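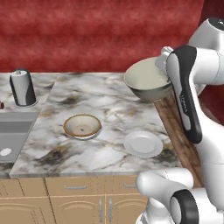
# Brolleck Lash Curler and Clesteck Tubing Mascara

*June 15, 2019*

My lashes are straight, fairly long and point down. They hold a curl for an hour or two with regular mascara and then drop, so most of my testing comes down to how long the curl stays up. I bought both of these in January with my own money and have used them on workdays since. The mascara is on its second tube.

## The curler

The Brolleck is a plain clamp curler with finger loops, a steel frame and a silicone pad. It came with two spare pads. The curve of the top bar is flatter than on my old Urio curler, and that is the main reason to pick one over the other. The Urio pinched the skin at my outer corners. The Brolleck reaches the outer lashes without touching the lid, but it misses a few short ones on the inside. If your eyes are deep set or very round, expect the opposite result.

The hinge was stiff for the first week and then loosened to a normal feel. It has stayed there, with no side play. The loops are a little small for my thumb.

Pads last longer than I expected. I changed the first one when a groove showed along the center line, after 89 uses by my log. The second is still in and has a faint mark. Pads push in from the front and need a fingernail to get out. The pad channel collects dust and powder, and a dry cotton swab clears it.

My method is three squeezes: one at the root, one halfway, one near the tip, five seconds each. A single hard squeeze at the root gives a sharp bend that looks like a crease. I never curl after mascara.

## The mascara

Clesteck sells this in black and dark brown. I have the black. It is a tubing formula, so it wraps each lash in a film that slides off with warm water – no oil remover needed. The brush is thin molded plastic with short, even bristles. It separates well and adds some length. Volume is low, and a third coat makes it worse by sticking the tips together.

Drying time between coats matters. I set a timer at 80 seconds. At half that, the second coat drags the first one off in bits. Once dry it does not smudge on me, including on my lower lashes, where every wax mascara I own leaves a gray shadow by the afternoon.

Removal takes warm water and some patience. Hold a soaked pad on the lashes, press, then slide down. Cool water does nothing. The tubes come off as small black threads, and a few always end up on the cheek.

The first tube turned thick and stringy at 119 days. I threw it out then, which is later than I should have.

## Wear with both

Curled with the Brolleck and given two coats of the Clesteck, my lashes stay up for nearly 2 full work shifts in dry weather. On humid days the curl softens by late afternoon but does not fall flat. With the Urio the hold was the same and only the fit was different.

For comparison I also wore the Jadeo waterproof mascara for a week. It holds a curl better than the Clesteck, most of all in humidity, and gives more volume. It also needs an oil remover and a lot of rubbing, and I lost more lashes that week than I liked. I keep it for weddings and the pool.

## Ratings

| | Brolleck curler | Clesteck mascara |
|---|---|---|
| Fit / brush | 4/5 | 4/5 |
| Hold | 4/5 | 3.5/5 |
| Volume | n/a | 2/5 |
| Cleanup | 3/5 | 4.5/5 |
| Would buy again | Yes | Yes, in brown |

The brown is next on my list, mostly for the lower lashes. I will add a note here on whether it dries at the same speed as the black.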